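Search this site Enter keywords Go Advanced search

3. Rules of Practice for Tabletop Sorting Trials

3.1 Scope and origin of the rules

The rules in this section apply to trials in which one arm moves household objects from a table into two or more open containers. They were first written by Ourania Karras as a short note for new operators, and the note grew as each operator found a case that it did not cover. In the present form the rules were used for 600 trials at the Mellis laboratory. The earlier trials, which were done under the Draler protocol, are not counted, as that protocol did not say what must be written down before the arm begins to move.

We do not claim that the rules are complete. They concern the conduct of the trial and its record, and they leave the choice of control method to the reader. Safety of the operator is treated in a separate document, and it has priority over everything which is said below.

3.2 Preparation of the table

Before a trial, the operator places all objects on the same side of the containers, so that the containers form the back row. Containers should differ in at least one property which a person can name without measuring, for example color or depth. We had earlier used two equal containers with printed labels, and the reviewers of the videos often confused them. Two baskets of different weave and color removed most of this confusion.

Objects of one class must not be grouped together. If all the fruit stands on one side and all the cups on the other, a policy which only learned positions can look as if it understands the classes. The operator should also leave a free strip at the front of the table, where a dropped object can come to rest without touching the others.
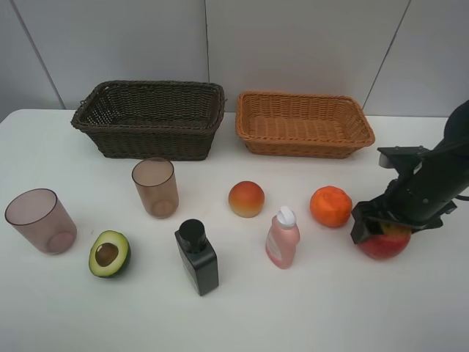

The assignment of every object must be written before the trial, and it must be written as a list of objects and not only as a rule. This point was debated for a long time in our group. Ankit Prajapati argued that a rule such as "fruit to the light basket" is shorter and closer to how people speak, and we agree with this. However, a rule leaves border cases open. An avocado is a fruit for a botanist, but many persons would keep a cut one apart from the whole fruit, and a robot which leaves it on the table may be judged as correct by one reviewer and as failed by another. With the list, both reviewers have the same answer. The rule can still be given to the robot as the spoken instruction - the list is for the people who score.

Objects that have no place in any container should be named in the list as well, with the word "stay". An object that is merely missing from the list is treated as an error of preparation, and the trial is repeated.

3.3 Conduct of the trial

During the trial the operator keeps both hands away from the table and does not correct the objects. It is tempting to straighten a bottle which leans a little, above all when the next grasp depends on it. A corrected trial is not a valid trial, even when the correction was very small and the object was not one of those to be sorted.

The following points are required:

1. The camera must be fixed before the first object is placed, and it must show all containers and the complete free strip.

2. The operator may stop the arm at any moment. The reason of the stop is written in one sentence, before the table is reset.

3. When the arm is inside a container, no score is given. An object counts as placed only after the gripper has opened and has left the container fully. We add this point because some 1000 frames in our first review were marked too early, while the fingers were still below the rim and the object could still be pulled out again.

4. Small foreign matter found in a container or on the table is noted and left where it is until the trial has ended.

Figure 2 illustrates point 3.

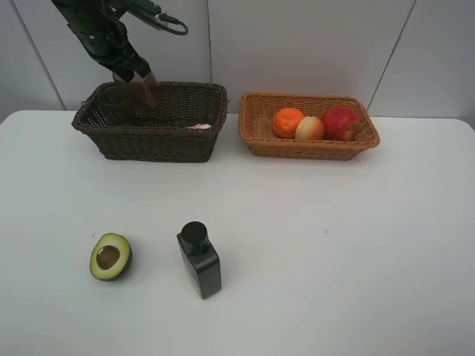
Figure 2. Gripper inside the dark basket; under point 3 no score is given at this stage. The light basket holds an orange, a peach and an apple.

3.4 Scoring and disagreement

Each trial is scored by 2 reviewers who work separately and who have the written list beside them. They give one mark per object: placed, misplaced, or not moved. No mark is given for speed or for elegance of the motion. We tried a quality scale during May, following the practice of Zawadzka, but our reviewers used the middle value for nearly everything and the scale was given up.

When the reviewers disagree, they first watch the video together. If they still disagree, the object receives the lower mark and the case is stored with a short comment. These comments proved to be useful later, because many of them pointed to the same weakness: the far wall of a deep container hides what stands behind the near rim, and transparent objects are difficult to see against a woven surface. We therefore recommend a second view from above for any container deeper than the tallest object.

The Adent scoring sheet, which we used as a starting point, has no field for such comments. We have added one at the end of each row.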